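4.2. Sustitución entre versiones de tracción delantera e integral

La muestra se compone de 809 fichas de matriculación procedentes de los concesionarios de Warncombe e Imthorpe. De ellas se descartaron 63 por no indicar el tipo de transmisión o por corresponder a flotas de alquiler. El resto se asignó a uno de los dos segmentos definidos en la sección 3: monovolumen compacto y todocamino pequeño. El precio que figura en los modelos es el de tarifa, sin descuentos ni valor de recompra, ya que los concesionarios de Imthorpe no registran estos últimos de manera homogénea.
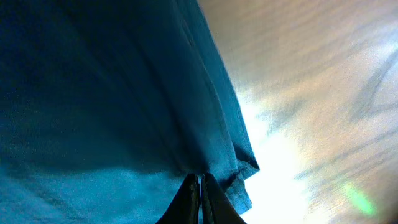

La primera estimación incluye únicamente el precio y el segmento. El coeficiente del precio es negativo en ambos mercados, aunque en Warncombe pierde significación cuando se añade la potencia. Esto se explica en parte por la gama del Marchetti, que solo se vende con tracción delantera y concentra las versiones de acceso. Su rival directo, el Oravton, ofrece la tracción integral como opción en los acabados altos, y el comprador que la elige suele pagar también otros elementos de equipamiento que el modelo no separa bien.

Para corregirlo se repitió el cálculo con un subconjunto de 209 fichas en las que el equipamiento estaba detallado línea por línea. En este subconjunto el efecto de la tracción se reduce, pero no desaparece – el comprador de Imthorpe, zona de montaña, sigue mostrando una disposición a pagar mayor que el de Warncombe.

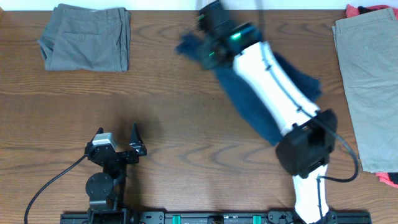 La altura libre al suelo y el volumen del maletero se introdujeron por separado. La primera está muy correlacionada con la tracción integral y se excluyó de la especificación final. El volumen del maletero se mantuvo, medido siempre con los asientos traseros en su posición normal. Tampoco se incluyó el consumo homologado, que varía poco entre las versiones comparadas.

Queda por resolver el problema de los cambios de modelo. Las fichas de agosto recogen unidades de la gama saliente con precios de tarifa que ya no se aplicaban, y en más de 19 casos la versión no pudo verificarse en el catálogo del fabricante. Se conservaron en la muestra con una variable indicadora. Al retirarlas, los signos no cambian y los errores estándar aumentan ligeramente.

Figura 3.
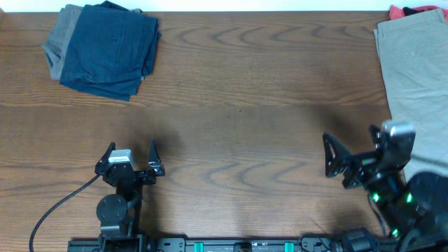
4.3. Limitaciones

Los dos mercados son pequeños y la red de venta es distinta en cada uno. En Warncombe hay concesionarios que trabajan ambas marcas, mientras que en Imthorpe cada marca tiene el suyo – por tanto, parte de la diferencia observada puede deberse a la comparación directa en el punto de venta. Los datos disponibles no permiten aislar este efecto.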